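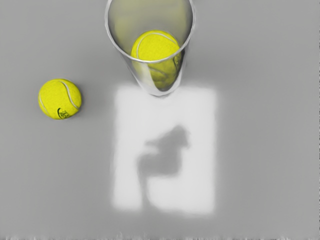 Simulated overhead view, ball task: one ball in the clear container, one on the table.

Open day at the Pumbridge robotics lab: frequently asked questions

When is it and where do I go?
Saturday 31 July 2021, in the Mustell building. Doors open at 10 am and the last demonstration starts at 3.30 pm. Use the side entrance on the canal side. The main entrance is locked at weekends.

Do I need a ticket?
Yes, for the demonstrations. Each session takes 40 people. The poster area in the foyer is open to all without a ticket.

What will be demonstrated?
Two things. The first is the ball task in simulation, run live on the large screen by Oona Pesonen. The second is a talk by Paavo Savolainen on how task files are written and scored. Each lasts 20 minutes, with questions after.

What is the ball task?
The arm has to pick up tennis balls from a plain grey table and place them in an upright transparent container. An attempt counts only if the container is still standing at the end.

Why a transparent container?
Clear walls are difficult for a vision system. The table shows through them, and a ball seen through the wall looks darker and blurred compared with the part seen through the open mouth. An opaque tub would be an easier target and would tell us less.

Is the light patch on the table part of the task?
It is part of the scene. The bright area and the dark shadow lying in it come from the lighting set-up, which is changed between runs. The controller should ignore both. Early versions sometimes reached for the shadow.

Which software is used?
Our own simulator, Prallby. The controller is called Hong and runs as a separate program, so it receives the camera view and joint readings and nothing else. It is not given the ball positions.

How many runs have been done so far?
The current test set has 900 runs. In 687 of them every ball ended up in the container. The most common fault is a ball striking the rim and rolling away.

Will the live demonstration always work?
No. Runs are not selected in advance and failed ones are shown to the end.

Can visitors try it themselves?
At the end of each session there is time for a few people to move the balls and container to new starting positions with a mouse. Children may take part if an adult is with them.

Can I take photographs or record the talk?
Photographs are fine. Please do not record the talk; the slides will be put on this page afterwards.

Is the building accessible?
There is a ramp at the side entrance and a lift to the demonstration room on the second floor. Bus 39 stops opposite the building.

I cannot come on that date. Is there another one?
A second open day is planned for October. Booking will open on this page.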